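Why Do Books Wear Jackets and Big Letters?

Pick up any book near you and look at its front. That's the cover, and it has a huge job to do before you read even one word inside!

First of all, a cover keeps the pages safe. Paper bends and tears easily, so the outside is made of something tougher. A library book might be borrowed 40 times, and without a cover it would be a sorry heap of pages (try carrying that home on the bus).

Covers also talk to you. The title is usually printed extra big, often in a bright color, so you can spot it from across the room. Smaller words might tell you who wrote the book or what it's about.

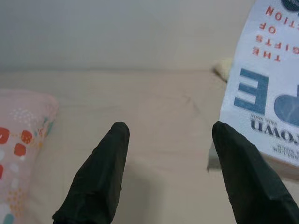
Red-orange words and a big blue E on a white cover. Can you read "THE GIFTS OF" upside down?

Reading upside down is tricky, isn't it? Your brain has practiced letters one way up for years. Turn an M over and it looks a lot like a W! But an O looks just the same.

Try it yourself! Lay 2 books on a table, turn them upside down, and ask a friend to read the titles out loud. Which letters are the hardest? Now try designing your own cover, with the biggest title you can fit.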